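Call for Participants: Fruit at Breakfast Study
Dinsa Food and Eating Habits Group, Vustberg
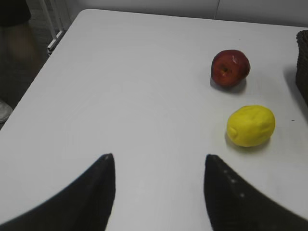 What the study is about

We are looking for adults who live in or near Vustberg to take part in a study on fruit and morning appetite. The study compares people who eat whole fruit with breakfast, people who eat it in the middle of the morning, and people who keep eating the way they do now. We want to know whether the time of day makes a difference to how hungry people feel before lunch and to what they choose to eat later on.

The study is called Skala. It runs for six weeks. You would come to our office on Carka Street three times and fill in a short food diary at home in between. There are no blood draws, no medications and no supplements.

Who can take part

You can sign up if you:
are between 21 and 65 years old
usually eat something before 10 a.m. at least four days a week
can read and write English well enough to keep a diary
have a phone or computer with internet access
expect to be in the area for the full six weeks

Please do not sign up if you:
have diabetes, kidney disease or an eating disorder, now or in the past
are allergic to apples, pears, peaches or citrus fruit
are pregnant or breastfeeding
are following a diet set by a doctor or dietitian
work night shifts or rotating shifts
took part in our November pilot

Two people from the same household may not both join. They tend to eat the same meals, and it makes the diaries hard to use. If you are both interested, decide between you who will apply.

What you will be asked to do

First visit (90 minutes). We go over the consent form with you and you can ask anything you like. We measure your height and weight and you fill in a questionnaire about what you normally eat, when you eat it and how you sleep. You then find out which of the three groups you are in. The group is assigned by computer, and we cannot switch you to a different one.

Weeks one to six. If you are in one of the two fruit groups, you eat one piece of whole fruit at your assigned time every day, including weekends. Juice, dried fruit and smoothies do not count. You can peel the fruit or cut it up if you prefer. If you are in the third group, you make no changes.

Everyone fills in the diary on four days of each week. We send you a text message the evening before a diary day. Each entry asks what you ate, at what time, and how hungry you were on a scale from 1 to 10. Most people in the pilot needed ten minutes a day. Portions can be written down in cups, slices or pieces, and you do not need a kitchen scale.

Second visit (30 minutes, end of week three). We weigh you again and look through the diary with you. Bring it even if there are gaps in it.

Third visit (60 minutes, end of week six). You repeat the first questionnaire and have a short recorded interview about how the six weeks went. If you do not want to be recorded, tell us and we will take notes by hand.

Fruit

People in the two fruit groups can collect a week's supply from our office at no charge, on Tuesdays between 3 and 6 p.m. You may also buy your own. We do not pay back grocery costs, so please pick up from us if money is a concern. People in the third group receive a fruit box at the last visit.

Payment

You receive $50 for each completed visit, paid by check or gift card. Diary days are not paid separately. If you leave the study early, you keep the payment for the visits you have already made. Parking behind the building is free, and bus riders can ask for a day pass at the front desk.

Your information

Your diary and questionnaires are stored under a number in place of your name. The list that links names to numbers is kept in a locked cabinet and destroyed one year after the study ends. Interview recordings are deleted once they have been typed up. We will not share your contact details or add you to a mailing list.

Taking part is your choice. You can stop at any time and do not have to say why.

Visit times

Visits are held on weekdays from 8 a.m. to 7 p.m., with a few Saturday morning slots. The office is on the second floor and there is an elevator. Children are welcome to come with you, but we have no child care.

How to apply

Call the study line at extension 913 and leave your name, your phone number and the best time to reach you. You can also stop by Room 1539 and fill in a card. We will call you back within a week and ask some screening questions, which takes ten minutes. If you meet the requirements, we book your first visit during that call.

Applications close on February 18, 2023. We may close earlier if all places are filled. People who apply after that can ask to be put on a waiting list.

Questions about the study go to Tolera Seyoum, study coordinator, at the same extension. Please do not leave medical details in a voice message.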